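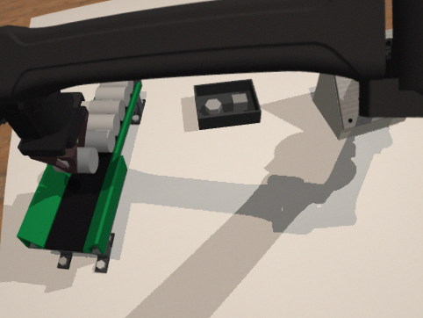
4. Setting Up Your Mistden Countertop Dehumidifier

Before you start
Let the unit stand upright for 4 hours after unpacking. Yes, even if you carried it home upright. The compressor oil has its own ideas about how the trip went.

Step 1. Pick a spot. Leave 12 inches clear on every side and keep it away from curtains, which the intake regards as food.

Step 2. Slide the water tank in until it clicks. If it doesn't click, the float is upside down. Take the tank out, turn the float over, and tell no one.

Step 3. Plug directly into a wall outlet.

CAUTION: Do not use an extension cord. The one in your garage that has "always been fine" is an extension cord.

Step 4. Hold the POWER button until the light turns green, then set your target humidity. Most homes are comfortable at 45 percent. A lower setting will run the fan all night and make your
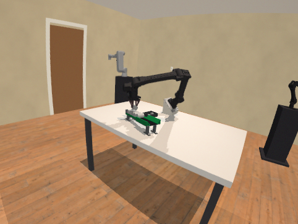 guitar, your sinuses and your electric bill unhappy, in an order that depends on the guitar. In December, when the heat is on, you can usually switch the unit off and put it in a closet.

NOTE: The first tank may take 19 hours to fill. A slow start is normal. Please don't pour water in to check the sensor — Lorraine Yeoman on our support line has heard this one and would like fewer calls about it.

Step 5. When the FULL light blinks, empty the tank into a sink. The water is not for drinking, ironing or the goldfish.

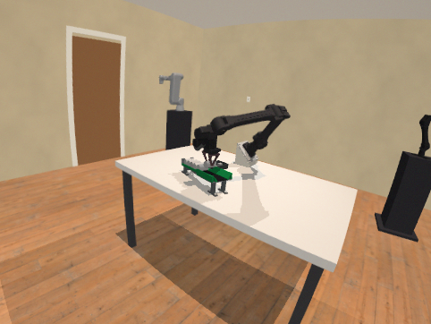
Step 6. Attach the drain hose (optional). Push the Tisum fitting onto the rear spout and run the hose downhill. Water remains firm on this point.

Revised August 30, 2023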